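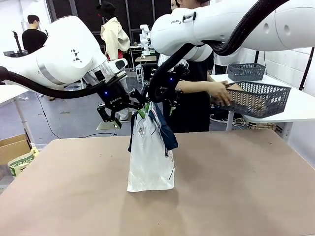 Cambiar y ajustar los dedos de las pinzas en una celda de dos brazos (para manipular bolsas)

Llevaba semanas prometiendo escribir esto y al final me he puesto una tarde de noviembre, con las notas del cuaderno delante. Va de cómo dejo a punto las pinzas de nuestra celda de dos brazos cuando toca trabajar con bolsas de la compra, que de todo lo que hemos puesto encima de la mesa es lo que más guerra me ha dado. Una caja rígida te perdona un dedo torcido. Una bolsa, no.

La celda la llamamos Pevemgate (era el nombre de la carpeta donde empezó el proyecto y ahí se quedó). Son dos brazos, izquierdo y derecho, cada uno con su pinza y su manguera de cable por fuera. Si tenéis otra cosa, los valores no os servirán tal cual, pero el orden de los pasos seguramente sí.

Lo que vais a necesitar

Juego de llaves allen, las cortas de bola y también una larga recta
Fijador de roscas de fuerza media
Alcohol isopropílico y un trapo que no suelte pelusa
Bridas de velcro (de las de plástico os arrepentiréis)
Un par de galgas de espesores
Los dedos de repuesto, si vais a cambiarlos
Un par de bolsas con asas, de las que uséis normalmente

Antes de tocar nada

Llevo los dos brazos a la posición de aparcado, abro las pinzas del todo y corto la alimentación de las pinzas desde el armario. En las nuestras el piloto azul tiene que apagarse. Si sigue encendido, la pinza tiene corriente y ahí no se meten los dedos, por mucha prisa que haya. La seta de emergencia, pulsada también. Ya sé que suena a manual, pero una vez me confié y me llevé un pellizco que me duró toda la semana.

Aprovecho para guardar una copia de la configuración. En Zuton, que es el programa con el que manejamos la celda, está en Archivo, Exportar celda. Le pongo en el nombre «antes» y listo. Me ha salvado dos veces.

Paso 1. Quitar los dedos y limpiar

Aflojad los tornillos de cada dedo en cruz, poco a poco. Si el fijador está agarrado, un poco de calor con la pistola a baja potencia y paciencia. Guardo los tornillos de cada pinza en un bote distinto, porque en la izquierda cambié un tornillo por otro dos milímetros más largo y, si los mezclo, el dedo derecho hace tope antes de tiempo.

Con los dedos fuera, alcohol y trapo por las superficies de apoyo y las articulaciones. El plástico de las bolsas suelta una película que no se ve y que hace que los dedos patinen. Yo no me lo creía hasta que pasé el trapo y salió gris. No echéis aceite, por favor. Las nuestras van engrasadas de fábrica y el aceite acaba en la punta, que es justo donde no lo queremos.

Paso 2. Montar y alinear

Presento los dos dedos con los tornillos a medio apretar, cierro la pinza a mano (con la corriente cortada se mueve, va dura pero se mueve) y miro las puntas a contraluz. Tienen que tocarse a la vez y a la misma altura. Para una bolsa de asas finas no quiero que pase ni la galga más delgada. Cuando está bien, una gota de fijador en cada tornillo y aprieto en cruz.

Las almohadillas de las puntas son unas Brostik blandas, adhesivas. Las recorto un pelín por dentro del borde para que no asomen, que si asoman se despegan con el roce. Dejadlas reposar un rato antes de hacer fuerza con ellas.

Paso 3. Las mangueras

Esto me lo saltaba siempre y así me iba. La manguera de cada brazo tiene que hacer una curva amplia hasta la muñeca, sin tirar. Muevo la muñeca a mano hasta los dos extremos de giro y miro dónde se tensa. Si se tensa, suelto el velcro más cercano y doy un poco más de cable. Si cuelga demasiado, se engancha con el otro brazo en cuanto las dos pinzas trabajan juntas sobre la bolsa, y os quedáis con cara de tonto mirando una parada por colisión.

Paso 4. Corriente y referencia

Compruebo que no queda ninguna llave en la mesa (me ha pasado), suelto la seta, doy corriente y espero al piloto azul. Luego, en Zuton, Herramienta, Buscar ceros, primero la izquierda y después la derecha, nunca las dos a la vez. La pinza abre, cierra y guarda las cuentas del encoder en cerrado. En la izquierda me suele dar 827 y en la derecha 106. Son números de nuestras pinzas y no significan nada en las vuestras, pero apuntadlos: si un día cambian mucho, un dedo se ha movido.

Paso 5. Fuerza de cierre

Para las asas trabajo al 19 % de la fuerza máxima. Con menos se escurren, y con bastante más el plástico se marca y acaba cediendo por la costura. La velocidad de cierre la tengo en 51 milímetros por segundo, y en la aproximación final la bajo a la mitad.

Paso 6. Prueba con una bolsa de pie

Pongo una bolsa derecha sobre la mesa, las asas dobladas sobre el borde, y lanzo la rutina a velocidad reducida con la mano en la seta. La izquierda baja primero hacia la boca y la derecha se acerca por su lado. Me fijo en que las pinzas no se rocen entre sí cuando están juntas, que es donde menos margen hay. Si va bien, repito con la bolsa un poco girada.

Cosas que fallan y lo que hago yo

La pinza cierra y no coge nada: casi siempre es la altura. Bajad un par de milímetros antes de tocar la fuerza.

Coge las dos paredes de la bolsa a la vez: abrid menos antes de bajar, con la apertura justa.

La bolsa se vuelca al soltar: subid el brazo en vertical antes de apartarlo.

El piloto parpadea al dar corriente: revisad el conector de la muñeca. El nuestro es un Jacquet de rosca y, si no llega al clic, hace falso contacto.

Cada cuánto

La limpieza la hago cada mañana que hay bolsas, las almohadillas cuando brillan y las mangueras cada vez que cambio de herramienta. La copia de la configuración la vuelvo a exportar al terminar, esta vez con «después» en el nombre.

Me queda por escribir la parte de calibrar un brazo respecto al otro, que da para otra página entera.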